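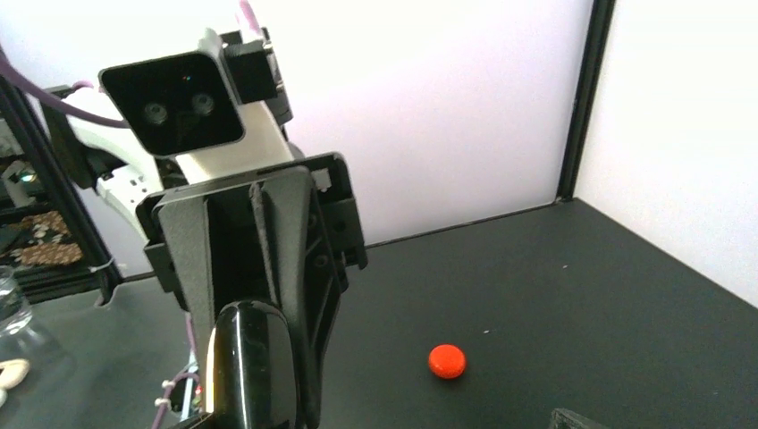
**When does the evening clinic at Flinham start?**
Evening hours begin in March, first at the Flinham building only, with the last patient booked at 7:15 p.m.

I put that at the top of the minutes so people stop calling the front desk to ask! Everything else is below, more or less in the order we talked about it.

## Flinham Health Center, outpatient meeting, January

**Present:** Hamidreza Ghasemi (chair), Negin Ghorbani, Manaia Stubbs, Manouchehr Asadi, and me, Arash Vahidi, taking notes again

We got going at 4:10 p.m. Last month's minutes were fine except that I'd spelled the name of the eye clinic two different ways. Fixed.

## Missed appointments

Negin had the numbers from last quarter and they were worse than I'd guessed. We booked 3056 outpatient visits and 937 of them were no-shows, so a bit under a third. Manouchehr asked if that included people who canceled the same morning. It doesn't, those are logged separately, and Negin will bring that figure next time.

Physical therapy and diabetes follow-up are the two worst. Manaia works the diabetes side and she was pretty firm that a lot of her patients do want to come in but can't get off work before five. She's been calling people on her own time to find out, which made the rest of us feel a little lazy. Hamidreza told her to log those hours.

We went back and forth on charging a fee for missed visits. Manouchehr was for it (a small one, waived the first time). Manaia was very much against it, and I was too, for what it's worth. We voted and it's off the table for this year, with Manouchehr asking me to write down that he still thinks we'll end up there. Written down!

## Reminder texts

The texts still go out from Zudel two days ahead at 6 a.m., and yes, they still wake people up. I was supposed to get the time changed in the fall and I only got as far as opening a ticket. Mine to finish.

Negin wants a second text on the morning of the visit, with a link to cancel. Everybody liked it. The wording needs to fit on one screen and we need it in Spanish and Farsi as well. Hamidreza offered to check the Farsi, and then Manouchehr offered to check Hamidreza's.

One more thing on this — the text gives the main switchboard number, and people sit on hold for ages. It should be the outpatient desk number. I'll put that in the same ticket.

## Evening clinic

Two evenings a week to begin with, diabetes follow-up on one and physical therapy on the other. We can staff it with 12 people on rotation, all of whom have already said yes in writing. Manaia is putting the rota together and would like any vacation dates before the end of the month, please, and by email, not on sticky notes on her monitor.

The Onyeka site asked if they could run evenings too. We talked it over for a good while. Their parking lot isn't lit well enough for patients to be walking through it after dark, and their lab pickup is at 4:30 p.m., so any blood drawn later would sit overnight. Hamidreza will tell them we'd like to come back to it in the summer.

Manouchehr brought up the pharmacy window, which closes at 6. If someone sees a provider at 7 and can't fill a prescription, we've only fixed half the problem. He's going to ask if they'd stay open until 8 on those two evenings.

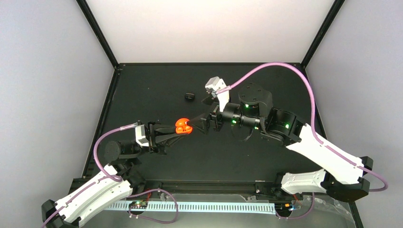

## Patient rides

Praltora runs our ride vans and their contract is up in June. Complaints are mostly about the pickup home, with some patients left in the lobby for over an hour. Negin has 5 written complaints and thinks there are plenty more people who just grumbled at the desk. She'll draft a letter asking for a pickup window we can hold them to, and Hamidreza will sign it.

## Who's doing what

- **Arash:** text time, phone number, second reminder
- **Negin:** same-day cancellation figure, ride letter
- **Manaia:** evening rota
- **Manouchehr:** pharmacy hours
- **Hamidreza:** call Onyeka, Farsi wording

We finished at 5:25 p.m. Next meeting is in February, same room, and Manaia is chairing while Hamidreza is away.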